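Search this notebook
Search

Bench notes – glass and silvering
Filed under: Adhesives & Coatings / Mirror backing

2/24/23

Continuing the edge-creep work on the Podden glass. Purpose is to find out how much of the black edge we see on returned bathroom mirrors comes from the cut, how much from the backing paint and how much from whatever the customer sprays on the front.

Samples

Two batches, both 4 mm float, silvered, copper-free, cut on our table.

Batch A: standard backing paint, edges arrised only.
Batch B: standard backing paint, edges arrised and then sealed with Semitz lacquer, one coat by brush.

Three pieces kept back from each as controls, stored flat in the dry cupboard with paper between. The rest went into the humidity cabinet at the usual setting.

Cabinet, reading at 240 hours

Batch A has creep on every piece. It starts at the cut edge and runs inward as a brown line, then goes black. Worst at the corners, where the arrising belt takes more paint off the back than it should. Under the loupe the paint is chipped along the same length as the creep, so I am inclined to put this down to the belt grade before the paint itself.

Batch B is clean along the straight runs. One corner on one piece has a small spot. The lacquer was thin there – brush mark visible on the back. Photographed and put back in.

Cabinet, planned end point

400 hours. No more openings before then. The door seal takes a long time to settle after each reading and the log shows a dip in humidity every time someone has a look. Please leave it alone.

Adhesive

Old stock of Boutros neutral-cure is past its date and is to be thrown out. Do not use it up on test panels. The acetoxy tube found on the same shelf has been moved to the glazing bench and labelled. It must not go anywhere near a silvered back.

Bead pattern for the next panels: vertical beads only, gaps left open at the bottom. Horizontal beads hold water behind the glass and the last set told us nothing except that. On tile, stand-off to be kept the same across the whole panel even where the grout line drops away.

Front-face cleaning

Dry or barely damp microfibre, folded, flat hand, no spray on the glass. Liquid on the face runs down to the bottom edge, sits there and gets drawn up behind. With frameless pieces there is nothing to stop it. If a cleaner has to be used it goes on the cloth, well away from the mirror, and the edges are wiped dry last. Same wording to go on the care card, replacing the line about "any household glass cleaner". 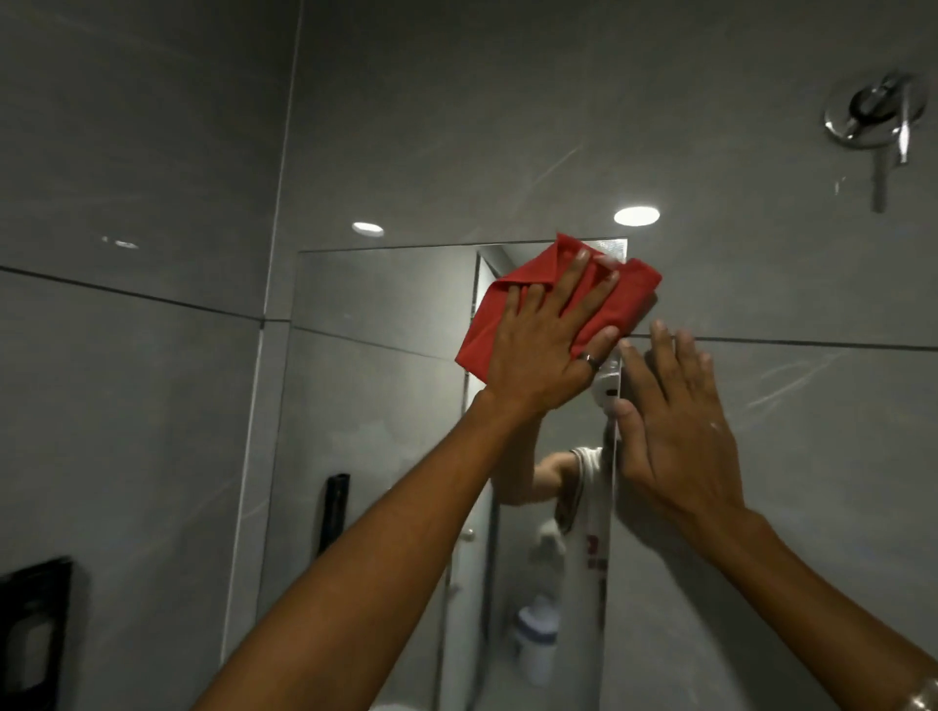 Ammonia exposure

Neletti cleaner, undiluted, applied to the bottom edge of spare offcuts from both batches. Offcuts stood upright in the tray, lid off, room temperature. Edge marked on the back with paint pen so the orientation is not lost again.

First look: no change on either. Too early to mean anything. A plain water tray is running next to it as a reference. I had first set the two trays touching, lids off, and have now moved the water tray to the far bench on account of the fumes. Treat the water reference as restarted from today.

Open points

– Belt grade. Try the finer one on a fresh cut from the same sheet and compare chipping on the back before anything goes in the cabinet.
– Lacquer by brush is uneven at corners. Felt pad or two thin coats? Two coats doubles the handling and the first one marks easily.
– Controls have not been checked under the loupe since they were cut. Need a baseline of the chipping or the corner comparison is weak.
– Cabinet probe is due for calibration in May. Reading against the salt pot was acceptable this morning, so carrying on with it until then.
– Paint thickness never measured on this delivery. Gauge is with the coatings bench.

Next entry at the end point.

Contact the workshop | © Bench notes, all rights reserved | Back to top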